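Simulated Room Practice for a Home-Built Two-Arm Robot
Project report, Ventura workshop group

Background

Our group has been building a two-arm robot in the Penwood shared workshop. The long-term goal is a robot that can tidy a bedroom: pick things up off a desk, put them in a box, and move flat items to a shelf. The arms and the base frame are still being assembled, and the workshop is only open to students in the evening, so we needed a way to work on the control code without waiting for the hardware.

We decided to do the first stage in simulation. This report covers the room we built, how we drove the arms in it, and what we changed as a result. It does not cover the motor wiring, which has its own report.

Setup

The simulation runs on one desktop computer at a group member's house. We started from a stock two-arm model and wrote our own control layer on top of it, which we call Saler. Saler takes hand positions from two controllers and turns them into joint angles for the left and right arms. A second program, Sekomel, records each run and plays it back.

The view the operator gets is from the robot's own position, looking forward over the torso. We tried a view from the corner of the room first. It was easier to understand but harder to use, because left and right kept getting swapped when the robot turned around.

For the room we wanted furniture at different heights. The desk is the main work area, and the laptop and cardboard box stay on it for all runs. The television, the bed and the window are mostly there to give the operator something to line up against. We put different textures on the walls, floor and ceiling for the same purpose. In an early version everything was plain gray and the operator could not judge how far away the desk was.

Method

Each run started with the robot near the door and both grippers empty. The operator had two tasks. The first was to bring both grippers up to the same height and hold them there while the base moved toward the desk. The second was to carry a flat gray tray with the left gripper and keep it level while the right arm stayed clear of the desk edge. A run ended when the operator released the tray or when any part of the robot touched the furniture.

We recorded 121 runs over July. Each one was limited to 600 seconds, although most were much shorter. The operator took a break after every 30 minutes. 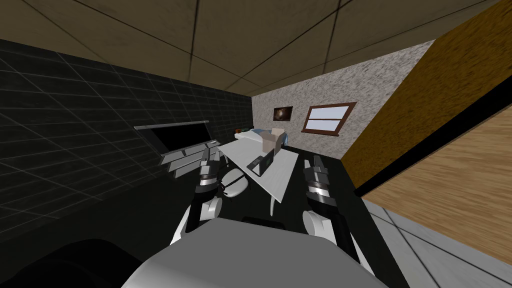 Both arms raised, with the desk, laptop and box ahead.
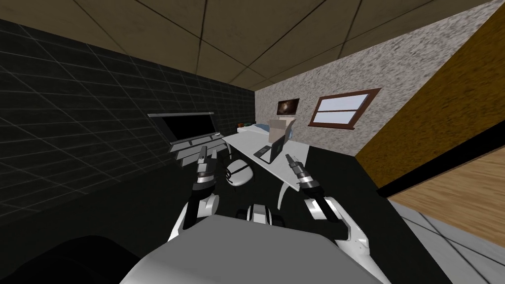 The tray in the left gripper, in front of the screen.

Results

The first task was not difficult once the operator had practiced. The most common mistake was letting one gripper sink while looking at the other. We added a soft tone that plays when the two heights are too far apart, and this helped more than the on-screen number we had before. The number was hard to read while moving.

The tray task took much longer to get right. A small turn of the wrist tips a flat object a long way at its far edge, and our controllers are sensitive. We tried three fixes. Slowing down all the joints made the tray steadier but made the whole robot tiring to drive. Smoothing the hand input worked better, but it added a delay. The version we kept locks the wrist level whenever the operator holds down a button, and leaves the other joints at normal speed.

Contact with the furniture was mainly a problem on the right side. The operator watches the tray, which is on the left, and forgets the right arm. Saler now slows the right arm when it gets close to a surface. We set the distance by trial and error and it probably needs to be larger on the real robot.

Sekomel gave us some trouble with playback. If the computer was busy, the saved joint angles were spaced unevenly and the replay drifted from the original run. We lost 2 runs to this before we started saving a time stamp with every sample.

What we would change

The contact model in the simulator is too forgiving. The tray stays in the gripper at angles where we would expect a real one to slide, so our level wrist setting has not had a fair test. We plan to cut a tray from scrap sheet and try the same task on the bench with one arm as soon as the left shoulder is mounted.

We also want to move the desk between runs. It stayed in the same place the entire time, and by the end the operator was partly driving from memory.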